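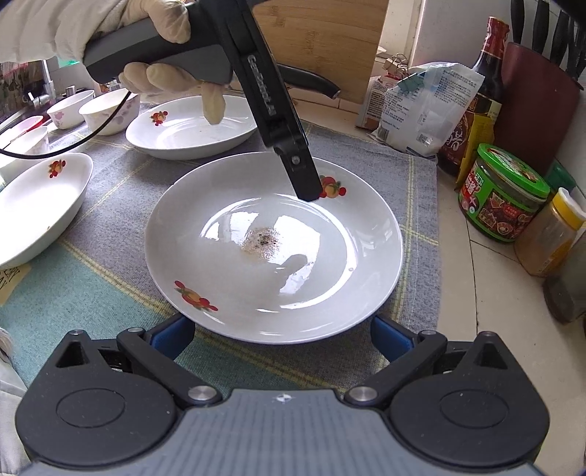 Slide 1: Deep plate with fruit decoration, residue in the center

Good morning, and thank you for coming on a Friday. My name is Veronika Eberhard, I work with school kitchens in Lendau. I have 20 minutes, then we have time for questions. Please keep the long ones for the coffee break.

Slide 2: The same meal, served twice

Start with the story from Grastidthorpe. Two schools, one central kitchen, the same lentil stew on the same day. In the first school the children ate it. In the second school a big part came back. Wait a moment here, let people guess.

The difference was the time on the clock. The second school had lunch 14 minutes after the morning snack ended. The children were simply not hungry. The cooks had changed the recipe four times before somebody looked at the timetable.

Slide 3: What we measure and what we do not

We weigh the waste in two buckets: food which was never served, and food which came back on plates. Many kitchens put both in one bucket. Then the number is correct, but you cannot learn anything from it. Say this slowly, it is the main point of the first half.

At Cladel they served over 300 lunches a day and had one bucket. After they separated it, they saw that most of the weight was rice that never left the kitchen. So the portions were fine – the order was too large.

Slide 4: Portion size

Show the two ladles (they are in my bag, do not forget). The big one was bought by mistake and stayed in use for years. Pass them to the first row.

I do not recommend to make all portions small. Older pupils get hungry in the afternoon and buy sweets. Better is a small first serving and an easy way to come back for more. The line for the second serving must be short, otherwise the children will not use it.

Slide 5: Talking with the cooks

Mention Mrs. Stöckli's kitchen, with her permission. She writes the leftovers of the day on a board next to the door, only with words: "much soup", "little bread". The whole team reads it when they take their coats. In December the board was full of red cabbage, and in January they cooked it with apple.

If time is short, skip to slide 7.

Slide 6: Costs

Read only the last line of the table. The rest is in the handout.

Slide 7: For Monday morning

Ask everybody to write down the time of the snack and the time of lunch in their own school. Leave the slide on during the questions.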